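Moving the kitchen budget around

2021-09-21

We got the third quote for the kitchen in August and I have been putting off writing about it. The first two came from firms in town. The third was from Rafsan Khondokar, who did my sister's place in Clornholm, and it was the only one that listed the labor separately from the cabinets. That made it easier to see where the money was going.

The cabinets were the big item in all three. Ours are old but the boxes are sound, so we asked him to price new doors and handles only. That took 2,000 dollars off the total. The electrical work stays as it is. The house has one circuit for the whole back wall and it trips if the kettle and toaster are on together, so there was nothing to argue over there.

Flooring took longer. I wanted tile and my husband wanted vinyl. Tile is cold in the morning and if you drop a glass it's gone. Vinyl is softer but the dog has already put claw marks in the piece we have in the laundry room. We took home samples from Pandberg and left them by the back door for two weeks so everyone would walk on them. The tile looked the same at the end as it did at the start, so we're getting tile. With the grout and backer board it comes to 3,069 dollars, and that includes taking up the old floor.
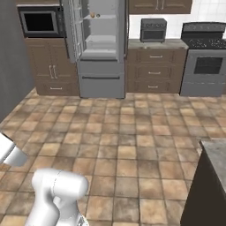
Brown paneled cabinets, a built-in microwave and a lot of tile.

The other thing we settled is where the trash goes. For nine years it has stood at the end of the counter where you hit it with your hip. It will go in a pull-out next to the sink. We lose the cabinet where the baking pans live, and I still have to find somewhere for those. I may get rid of half of them. I have three muffin tins and make muffins maybe twice a year.

We are keeping the stove. It's a Trunlow, it came with the house, and the left back burner is slow, but a new one is at least 1,000 dollars and I'd sooner put that toward the window.

Work starts when the doors come in, and Rafsan said six weeks. I've moved the coffee maker and the hot plate into the dining room to see how that goes. So far the main problem is washing up in the bathroom sink. The faucet is too low to get a pot under.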